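Nillora kitchen layouts: notes for equipment planning

What this is

A set of simulated kitchens used to decide what to buy before any money is spent on hardware. Each layout has a counter, a sink, cabinets and a few loose items, with one arm placed in it. We use them to check reach, mounting position and clearance for the Usley test kitchen. Pieter Lekota keeps the layouts and the cost sheet, so send corrections to him.

Contents

layouts/ the kitchens, one folder each
items/ loose objects such as rolling pins, cloths and straps
costs/ the cost sheet and supplier quotes
runs/ logs from each reach check, 42 so far

How to use it for a budget

Start with the layout closest to your own room and change the counter height and depth to match. Put the arm where you could really bolt it down, including the space its base needs on the floor. Then run the reach check for every item on the counter and in the sink. An item that fails from one mounting position may pass from another, so try at least 2 before you price a longer arm.
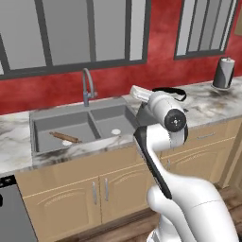 The cost sheet has separate lines for the arm, the mount, the gripper, cabling, guarding and floor work. Fill in all of them. The first Gratstead request left out the mount and the floor work and had to go back for another 800 pounds in July. Spares go on their own line and should not be taken from the contingency.

Quotes from Mokoena are for the arm and controller only. Delivery is extra and depends on the site. Ask whether training is included, as the wording has changed between quotes.

Known limits

Cloths and straps are stiffer in the simulator than in a real kitchen. Don't use those runs to choose a gripper.
Water is not modelled. Splash protection has to be priced from the room itself.
Cabinet doors and drawers open freely, with no allowance for worn runners.
Prices are before VAT.

Changes

Send new quotes by noon on Friday to get them into the next version of the sheet. Old quotes stay in costs/old and should not be edited.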